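Thérèse Grewal on keeping a small alterations shop going

The sign over the door still says Rillo Dry Cleaning, and Thérèse Grewal has no plans to take it down. The cleaning machines were gone before she signed the lease. She does alterations and repairs, and she says people found her faster under the old name than they would have under a new one.

"Everybody in the neighborhood says 'I'm going to Rillo,'" she said. "My name is on the receipts. That's enough."

Grewal, who is 52, learned to sew from an aunt and then spent years in the workroom of a bridal store called Prurisska, where she did hems and bustles and not much else. I talked with her in the back of her shop on an afternoon in August, with the fan going and the phone ringing every so often. She let most of the calls go to the machine.

I asked her what people bring in.

"Pants," she said. "Pants, pants, pants. Then zippers. Then coats when it gets cold. In spring I get the prom dresses, and those are hard, because the girl is standing there with her mother and they want two different dresses."

She charges by the job and keeps a price list taped beside the register. A plain hem is the cheapest item on it. A new zipper in a lined winter coat is near the top, and she said that is the one people argue over. They see a zipper in a bag at the craft store for a few dollars and wonder why the work costs what it does.

"I show them the inside of the coat," she said. "I say, all of this has to come open, and then all of it has to be closed again so you can't tell. Some of them understand when they see it. Some of them take the coat home." 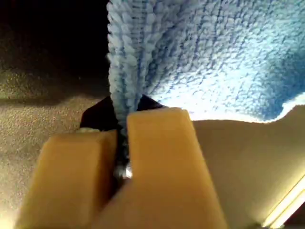

Home repairs gone wrong make up a fair share of her work, and she is patient about them. The usual trouble is iron-on tape, which leaves glue in the cloth and gums up her needles. Stretch fabric sewn with a straight stitch is another one, since the thread snaps the first time the person bends over. She also gets asked about fabrics she would sooner not sew at all. A light blue microfiber towel is a good case: it will fold neatly when you pinch it, but she says the surface catches on rough fingers and the layers creep apart under the presser foot. Her advice is to use more pins than you think you need, lengthen the stitch, and go slowly. She gives that advice for free. "If they can do it at home, they should do it at home," she said. "I have plenty."

She has had one employee for the past several years. Sơn Tôn came in to get a suit jacket taken in, asked a lot of questions about how it was done, and came back to ask if she needed help. He had worked in a frame shop and was used to measuring. She started him on buttons.

"Buttons for months," Tôn said from the other side of the cutting table. "Then she let me do linings."

Now he does most of the men's jackets, which Grewal does not enjoy. He told me the hardest thing to learn was how to talk to a customer during a fitting. People hold their stomachs in. They stand up straighter than they ever do in life. He waits, asks them about where they are going to wear the jacket, and pins when they have forgotten about the mirror.

"If you pin right away, it comes back," he said.

Grewal said the same goes for hems, and she will not mark one unless the customer has brought the right shoes. She has sent people home over it. A half inch of heel changes where the cloth breaks, and a long dress that clears the floor in flats will drag or float in anything else.

"They tell me, 'Oh, the shoes are like this,' and they show me with their fingers," she said. "I don't sew from fingers."

The money side has been uneven. The rent went up 2 times in the last lease, and a bigger shop, Kodikara, opened near the highway with same-day service. She lost some of the hemming work to them and got part of it back. She does not offer same-day and does not want to. For a while she took overflow from a uniform supplier, Grimel, which sent her 98 pairs of work pants in one delivery. She and Tôn finished them on time, and she has turned down every order like it since.

"It paid," she said. "But my regular people were coming in and I had nowhere to put their things. A woman came for her skirt and I couldn't find it. I found it, but it took me a long time, and I was ashamed."

She keeps a notebook for each year, one line per ticket, with the name, the garment, and what was done. She opened the current one and turned it around for me. The last ticket written in it was number 451, a linen jacket with a torn pocket. The computer Tôn set up for her sits on a shelf with a cloth over it. He uses it for ordering thread.

I asked both of them what they would tell someone who wanted to get into this kind of work. Tôn said to buy a used industrial machine and learn to clean it before sewing anything on it. Grewal took longer to answer. She said to take apart old clothes from the thrift store, good ones, and put them back together, and to do the same jacket more than once if it came out badly the first time.

"And get a good chair," she said. "I had a bad chair for years, and now I have a bad back."

She is particular about shoes for herself as well as for customers, and keeps a spare pair under the table for long days at the machine.

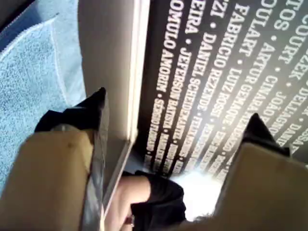 Before you bring something in

Grewal asks that clothes be washed or cleaned first, even if they have only been worn once. Empty the pockets. For a hem, bring the shoes you will wear with it, and for a formal dress, bring whatever you plan to wear under it too. If a button has come off and you still have it, put it in an envelope and not loose in the bag. Most jobs take a week. Coats take longer once the weather turns, and she suggests dropping those off early in the fall.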